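Bench notebook, Garcombe evaluation
2026-04-25

In on a weekend because the Priltis trial license counts calendar days and doesn't care that people have lives. We have it for 14 of them. The first 2 went on getting the license to believe in our clock.

For whoever reads this later, probably me: Priltis is the paid pick-and-serve package that goes on top of arms you already own. Garcombe is the food counter job we're judging it against. The sales deck says "from unboxing to first serve in an afternoon." It doesn't say which afternoon. Quote on file is 1,988 per arm per year, support included, where support means a web form and Mr. Piątek, who is patient and in a different time zone.

Morning

Started from a cold boot to see if yesterday's calibration survived. It did for the right arm. Left arm came up with the wrist rotated in the model and perfectly straight in real life, so the planner was convinced it was already holding something at an odd angle and wouldn't move until it had put it down. There was nothing to put down. Cleared it by reloading the tool file. Ida says she had the same thing Thursday and fixed it by reloading the tool file. It was not in the notebook, Ida.

Wrote the steps on the inside of the cabinet door:
- stop the planner before touching tool files
- load right, then left, never both from the batch menu
- check the wrist readout against the actual wrist, with your eyes
- start the planner again and wait for the chirp

The chirp can be turned off. I've looked for where. Page 91 of the manual says "see Sound," and there is no Sound.

Teaching

This is the part Priltis is proud of and I'll give them some credit. You name a thing, show it to the cameras from a few sides, tell the system which ways it may be held, and you're done. No drawing boxes around stuff for a week. Soft packaging is where it goes to pieces. Anything in clear plastic gets an outline that breathes in and out with the glare, and the suggested grasp wanders along with it. The fix from the web form was "adjust ambient lighting." Moved one lamp, which improved the sandwiches and ruined the cans.

Containers are better. Baskets and trays come in as "receptacles," a separate class with a rim and a floor, and you can set how close to the rim the fingers are allowed. The default is generous to the point of cowardice. On a shallow basket it leaves you a target area the size of a coaster. I cut it in half for the baskets and left the trays alone.

Also, the software would like every receptacle to have a "purpose." There's a dropdown. I picked Serving for all of them and felt I'd been interviewed.

Layouts

Anneliese set out the counter. She's been strict about using her cards for it and not just shoving things where they fit, so we can go back to any layout and run it again. The system keeps its own record of where it thinks everything is and I'm comparing the two by hand, with a pencil, like an animal.

Things I've noticed so far while doing that:

It's good at the middle of the table. The corners get worse, as you'd expect from where the cameras are, and the stuff on the clear acrylic is worst of all. The stepped shelf confuses it because it can see the table through the shelf and can't decide which one the candy bars are on. I'd have the same problem if I were a depth map. Anneliese wants to put matte tape on the front edges of the tiers. I want to hold off until the vendor has had a chance to say it's supported, so we can enjoy that.

It names things with great confidence. One of the snack packages was "towel" for most of the morning. There's a correction screen, but a correction only applies to the saved layout you're in, and then you change layouts and you have a towel again. Filed through the web form.

The wrist view and the side view don't agree on rim heights for the white tray. Small difference, and it only matters if you're placing flat things, and we're placing flat things. Needs a proper check with the height gauge, which is in Zindel's lab, where our height gauge lives now.

Counter during the layout runs, wrist view first and then the side camera: 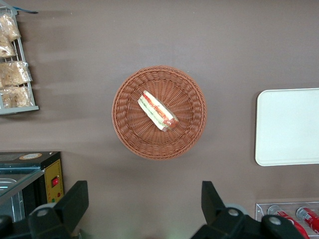
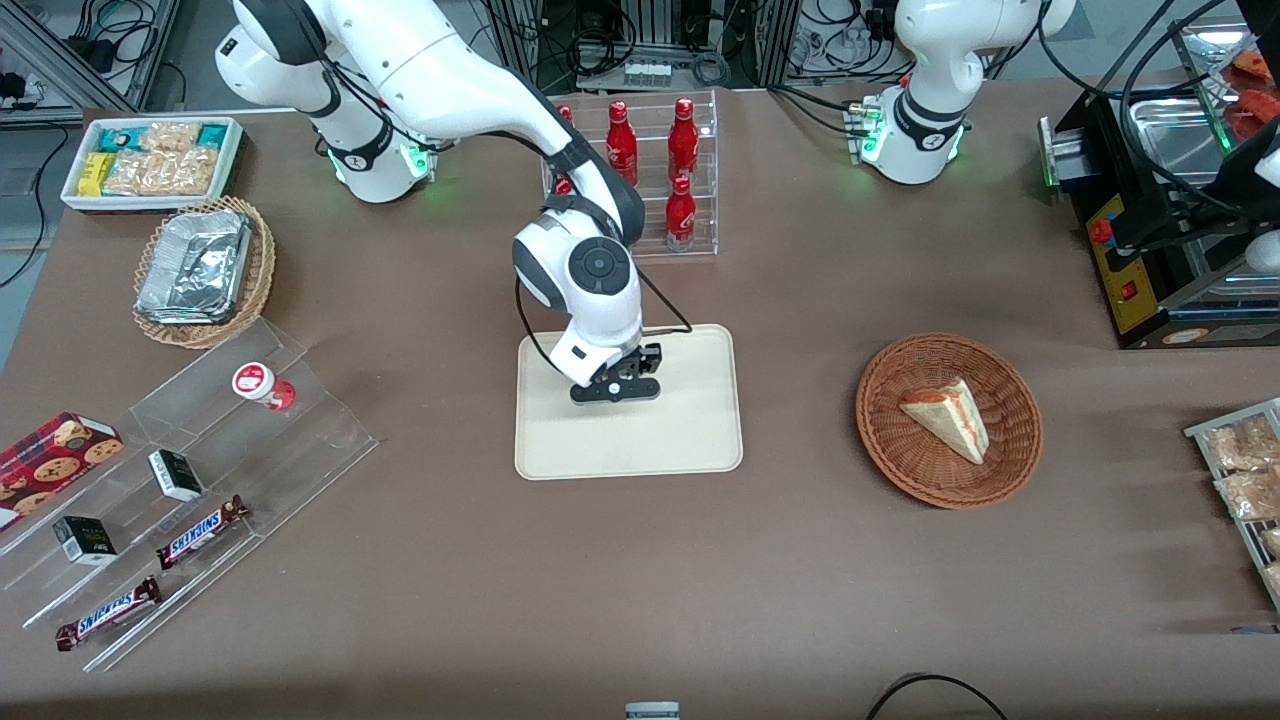
Afternoon

Approach paths next. Priltis offers Direct, Considerate and Custom. Considerate lifts high, swings wide and comes down slowly, and I suspect it was designed by someone who had just paid for a tray. Direct is what you'd want in a demo with a rope in front of it. I ended up in Custom, which is Considerate with the speed turned up and the wide swing turned down. I'm told most customers end up in Custom. That might be a message.

Two-arm work is the thing Garcombe needs and the thing the quote is vaguest about. In the trial version both arms can be live, but only one gets to "hold the table" at a time. The other waits at its boundary. You can move the boundary. You can't make it a curve, and our table is laid out in such a way that a curve is exactly what we'd want, so the left arm's share is a rectangle that stops short of several things it could easily reach. Asked Piątek if that's a trial limit or a product limit. He said it was a very good question. I've written that down as product limit.

Handoffs between arms are an add-on. Of course they are. Haven't asked the price, I'd like to have a nice evening.

Logs

Export works! Plain text, one line per event, times in a format you can read. This is the best thing I've seen from any of these vendors and I don't want to bury it. The one gripe is that an operator stop and a planner stop come out as the same code, so you have to remember which ones were you. I've started saying "me" out loud and writing it on the pad.

Ida's script for sorting the events runs on the export with no changes except the date column. She's pleased, and has mentioned it a few times.

Where I'm leaning

If Garcombe was a one-arm job with rigid packaging in the middle of a table, I'd tell them to buy it and stop talking to us. It would be cheaper than my time and it chirps. With two arms and a counter full of shiny plastic it's a closer thing. The teaching is quicker than ours. The boundary business is worse than ours, and ours is a text file I wrote in September with a cold. I want to see what it does with the food warmer side of the layout before I put an opinion in the report, because everything over there is dark or reflective, and the deck has no photos of anything dark or reflective.

I also want a straight answer on what happens to saved layouts when a license lapses. The agreement says they're "retained." By whom, and can I have them, are both open.

To do
- height check on the white tray, get gauge back from Zindel (bring coffee)
- ask again about boundary shapes, in writing this time
- towel
- Anneliese: second set of cards with the acrylic shelf turned the other way
- Ida: put the tool file thing in THIS notebook
- try the old lamp position with the new exposure setting, cans only
- find Sound

Left the arms parked with the planner off. Cabinet key is in the usual drawer, and the license dongle is in the cabinet, in the cup with the hex keys. Please don't unplug the small hub again. It looks spare and it's the trial.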